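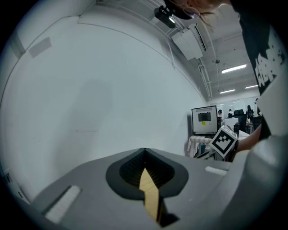 One reader wrote in after our March item to say she'd believe in household robots the day one put away her groceries without being filmed doing it. Fair enough. I feel much the same, and I've now read the brochures.

Eveck says its arm, the Vimia, completed 1,754 of 2,101 attempts at folding tea towels, loading cups and wiping a counter. That sounds good until you do the sum at the kitchen sink – 389 would be a bad week of dishes, and they missed nearly that many. The brochure doesn't say what a miss looked like. A towel folded crooked is one thing, a cup on the tiles is another.

What bothers me more is how much of the work is still done by people. Before a machine can have a go at a chore, somebody has to do that chore with a gripper in hand, over and over, with cameras running. It's slow labour, and it rarely gets a mention beside the price.

Zokico is more modest. It only claims its unit can sort parts into bins on a shop floor, under steady light, with the bins always in the same spot. I can believe that. My laundry has never been in the same spot twice.

Onishi is promising a home trial to 2,000 households and is taking names now. I haven't put mine down. If you do, write and tell us how it handles a fitted sheet, and whether you had to stand beside it the whole time.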